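Aushilfe für Geschirrverleih und Warenpräsentation gesucht (m/w/d)

Stirkari verleiht und verkauft Keramik und Tischgeschirr. Für unseren Laden mit Lager in Cendale suchen wir ab sofort eine Aushilfe, 19 Stunden pro Woche, zunächst befristet auf ein Jahr.

Zu den Aufgaben gehören das Auspacken und Prüfen der Rückläufer, das Einräumen der Regale und der Aufbau der Mustertische. Schalen zeigen wir bei uns hochkant im Drahtständer, damit man die Innenseite sieht. 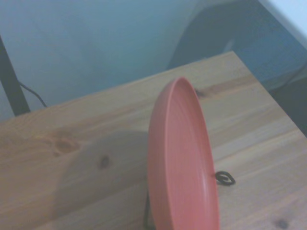 Lesezeit: 1 Minute

Die rosa Schalen gehören zur Serie Mowat, dazu kommt die Serie Drona mit 44 Artikeln. Beide sollten Sie nach der Einarbeitung auseinanderhalten können. Vorkenntnisse sind nicht nötig - sorgfältiges Arbeiten schon. Kisten wiegen gepackt bis zu 15 kg.

Bewerbung mit kurzem Lebenslauf bitte schriftlich oder direkt im Laden, Kennziffer 37. Ein Anschreiben brauchen wir nicht.

Stand: 6. Dezember 2024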